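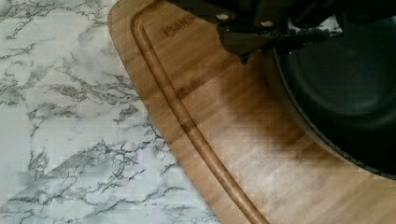

Zsófia Szabó doubts that a 21-day meal plan ever taught a person to cook. She bought one from Bulanura in March, for 298 dollars, and got 16 recipes. "Eight were soup," she says. Did she ask for her money back? "Twice. They sent me a coupon."

Levente Katona, who wrote the plan, insists the repeats help. "People learn by doing a thing again." Asked how many buyers finish, he says he'd have to check. He hadn't by the time we spoke again. Szabó has gone back to her library card.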